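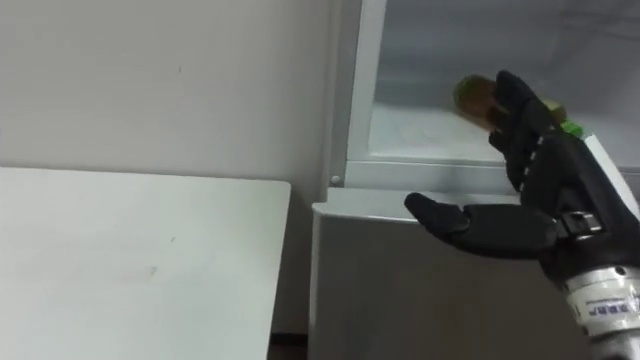 Landura Fetch and Carry Kit, for school and college robotics clubs

Product code 3058. Suitable for groups working with a two-armed robot and jointed hands.

We started putting the Fetch and Carry Kit together after a long afternoon with Serena Zanetti's club, who had got rather good at stacking blocks and wanted something that felt more like real life. A bottle in a fridge is a lovely problem for students! There is the edge of the compartment to clear, a shelf to keep the fingers off, and a bottle that may well be lying on its side with hardly anything to get hold of. Everyone in the room has done it a thousand times without thinking, and then they have to sit down and work out how to tell a hand where to put its thumb.

The kit gives your club a term's worth of that sort of task, beginning gently with an open shelf at table height and working up to the Costa Challenge, which Aldo Costa wrote for his own students and has kindly let us print in full. In the Challenge a team has 45 minutes to fetch a bottle from the fridge and set it down on the table next to it, and the marking sheet gives as much credit for a tidy logbook as for a clean grasp (please don't skip the logbook, the judges do read them).

What's in the box

Club leader's handbook, spiral bound, 190 pages
20 task cards, wipe-clean, graded from first reach to full fetch
Set of practice bottles in different shapes
Non-slip shelf mat, can be trimmed with scissors
Logbooks and marking sheets
Access to the Muvby lesson files for the leader and the whole club

You will need to provide your own robot, a table and a fridge. Any ordinary household fridge will do, and an old one is perfectly good. Measure your robot's reach before you decide where the table goes. We suggest leaving the fridge unplugged during practice, as the door stands open for long stretches.

Which hands does it work with?

The cards were written for hands with a thumb and separate fingers. Clubs using a simple two-jaw gripper can still follow the first half of the set, and Ornella Donati has added notes in the handbook on adapting the later ones. If you are unsure, write to us with the make of your hand and she will give you a proper answer.

From a club leader

"My lot spent three sessions arguing about whether to come at the bottle from above or from the front, and I let them, it was the best discussion we'd had all year. We've since moved on to card 14 and they are arguing about that." Ginevra Greco

Ordering

Kits are packed by Assunta Dal Bello and usually leave us within around a week. Clubs wanting theirs for the start of term in September should order before the summer break. Replacement mats and logbooks are sold separately, and the Grumutik storage crate fits the whole kit with the lid shut.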